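Jurkeo Utent home internet kit: three months on a rural hill

I live at the end of a gravel road where cable stops 14 miles short of the mailbox. In July I replaced my old DSL line with the Utent, a fixed wireless kit from Jurkeo. It comes with an outdoor antenna, an indoor router and a long run of cable. I paid $145 for the hardware and put it up myself. 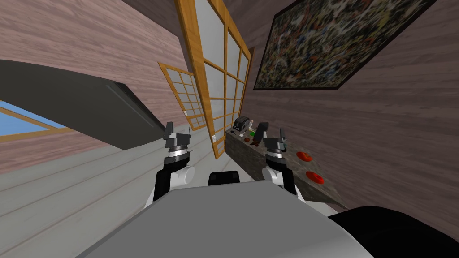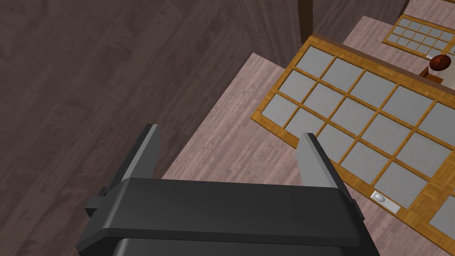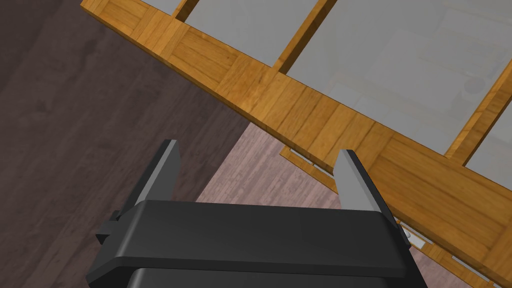
Qistina Kwok, on the same tower and the same plan, wrote to me that her evenings have been slower than mine, and that moving the antenna from the porch rail to the gable end fixed most of it. Her advice was to try two or three spots before drilling anything. I wish I had asked her first, as I now have four extra holes in the siding.

Setup took most of an afternoon. The app shows a signal bar while you turn the antenna, but it lags by several seconds, so turn it a little and wait. The printed guide skips the grounding wire completely. I found that part on the Jurkeo support site.

Speed is good in the morning and fine for video calls until dinner. After 8 p.m. it drops. Streaming on one TV still works, two is a gamble. Heavy rain knocked it out twice, both times for less than an hour. My DSL used to go down for whole days.

The router is the weak part. It covers the kitchen and living room but not the back bedroom, and it needs a restart every couple of weeks. I plugged in an old Sturnis router I already had and the dropouts stopped - you have to switch the Utent to bridge mode, found under Advanced, then Network.

Support was polite and slow. I waited two days for an answer about the data cap. There isn't one on my plan, but they can slow you down when the tower is busy.

If you can get cable or fiber, get that. If your choice is this or old DSL, I would buy the Utent again and budget for a better router.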